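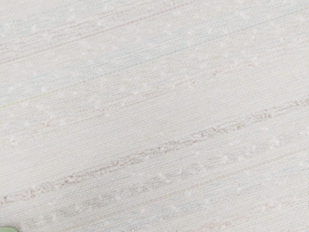 Page last changed: Sunday, 4:10 pm

Speaker notes – "Choosing cloth for a small guesthouse" – Clamley, afternoon session

Start slowly. Good afternoon, and thank you for staying after lunch. I will speak for 20 minutes and then take questions.

First slide stays on while people sit down. Pale ground, fine ribs, soft stripes on the slant and one thin line of dusty pink. Ask the room: would you put this color on a bed or on a chair? Wait for hands.

My background. I bought linens for a guesthouse in Mendoza, 67 beds, later for two smaller houses in Drekden. I made many mistakes with money of other people, so please learn from them.

Weight. A cloth under 200 grams is nice in the hand but it does not live long in a hotel laundry. Pass the samples now, the heavy one first.

Washing. Before you order, wash one piece four times and measure it again. Our first curtains became shorter than the window. (Pause here, people usually laugh.)

Color. Pale cloth can be washed hotter, this is true, but a tinted stripe may fade earlier than the ground. Ask the mill which dye they use. If they do not answer in writing, go to the next mill.

Ordering. Nustix wanted a minimum of over 700 meters from us. We shared the order with a neighbor house – please say this clearly, many owners do not know that it is allowed.

If time is short, skip the part about zippers.

Questions. Repeat each one into the microphone. Collect the samples at the door, last time two did not come back.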